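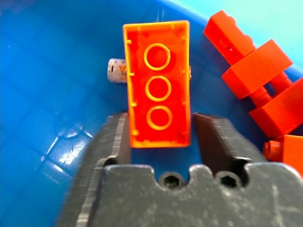 Toy Brick Storage: What Is Worth Doing and What Is Just Shopping

6 min read · 70 shares · 2 comments

Every few months somebody sends me a link to a storage system for building bricks. It has drawers, or a drawstring, or a tower of little trays with labels you print yourself, and it always costs more than the bricks did. I've tried a fair number of these over the years and most of them are now holding other things. My sewing elastic lives in one.

So these are the tips I still stand by, and a few popular ones I don't.

Use a wide, shallow tray for the sorting itself

I was slow to come around on this because it sounded like one more container to buy. But digging through a deep bin is miserable work. The pieces you want sink, and the ones you've already looked at roll back on top. Tip a few handfuls into something low-sided and you can see what you have. A roasting pan does the job. So does the lid of an under-bed box, if the lip is high enough to stop things sliding off.

Plastic trays with smooth sides are easier to wipe than baskets. I would skip anything woven. Crumbs get into the weave and stay there.
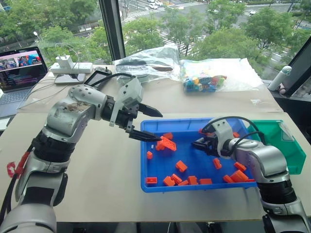 Orange bricks in the blue tray, with a green bin set to the right.

Think twice before sorting by color

The magazines love a color-sorted shelf. It looks good for an afternoon. The trouble is that a child looking for a small flat piece in a drawer full of red has to look at every red piece in the house, and color is the one thing you can spot easily in a mixed pile anyway. Sort by size first if you must sort at all. Big bricks in one bin, small ones in another, and the odd wheels and windows in a jar.

The exception is a small set that is all one color. Keep that together and leave it alone.

My neighbor Hedvika Vrabec disagrees with me completely and has a wall of color-matched drawers. They do look nice. I notice her grandchildren play on the floor with a pile they've tipped out of a pillowcase.

Check for things that aren't bricks

I would put this one first if I thought anyone would read it first. Toy bins collect hair clips, coins, dried-up raisins and batteries. Loose batteries have no business in there. They can leak, and small ones are dangerous to any child young enough to put things in their mouth. Every time you empty a bin, run your hand along the bottom and into the corners. Used batteries go in a separate container, out of reach, until you can take them to a drop-off point. Tape the ends first. If a child may have swallowed one, get emergency help right away and don't wait for symptoms.

Look inside the bricks too. The hollow side of a larger brick holds onto sand, modeling clay and bits of cracker, packed in around the tubes. A dry toothbrush gets most of it out.

Washing: less often than they tell you

Weekly washing is advice from people with a dishwasher and no other plans. Twice a year is fine for bricks that stay indoors, more if somebody has been ill. Lukewarm water, a drop of dish soap, a soft brush. Rinse in a colander and spread them on a towel with the open side down so the water drains. I don't put them in the dishwasher – hot water can warp plastic – and I don't believe the trick with the mesh laundry bag either. I tried it in August with the cycle on cold, and the bricks came out scratched and the bag came out with a hole.

Vinegar gets recommended for everything and I can't say it did anything here that soap hadn't.

Labels

Picture labels for children who can't read yet, if they're the sort who cares. Mine weren't. A brick taped to the outside of the bin worked as well as any label and took no printing.

How many bins?

Two, in most houses. One for what gets used and one for what doesn't, and swap them now and then. I was sent a Jandon stacking set with far more compartments than that, and for a week we all sorted very carefully. After that everything went into the top one.

Buy bins you can carry with one hand and that stand open without being held. Lids are optional. In my experience a lid is something to step on.

Old sets

Bricks with sharp edges or cracks go out. The rest can be passed on, but wash them before you do and put them in a clear bag so the next person can see what they're getting. I'd leave the original box behind unless it's whole. A torn carton held together with packing tape does nobody any favors, and it takes up half a shelf.

3,499 views · 70 shares · 2 comments

Contact: Oľga Koubek, Zernstead Home Pages · © Zernstead · Back to top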